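Pernix gathers laundry examples in Nuststead

Pernix has begun recording cloth-handling runs for a learning system at its Nuststead site. An operator guides two robot arms through each run, starting with an orange cloth in a green basket.

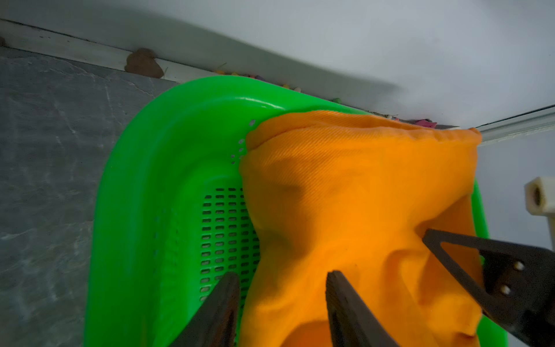
The target is 100 runs by the end of June — 67 are done. Failed grasps are kept and labeled.

Softer fabric

Lavender fabric is also part of the set.

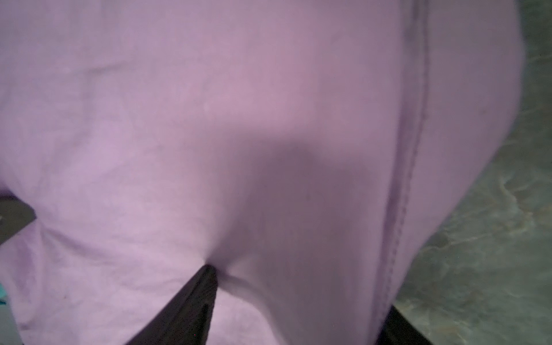
Two arms, one cloth

Some runs need both grippers on the cloth at once.

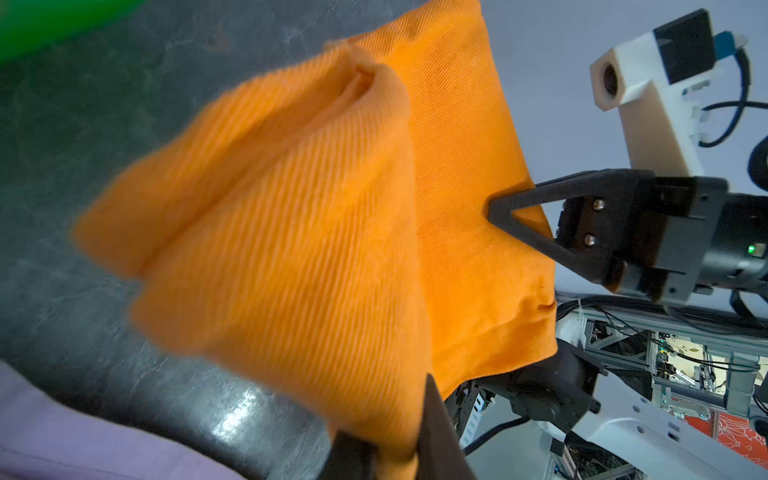 Tamara Grecu, who leads the recording, said training starts in the fall.

Related items
Clellico opens second test hall
Yoshida adds 16 jobs in Nuststead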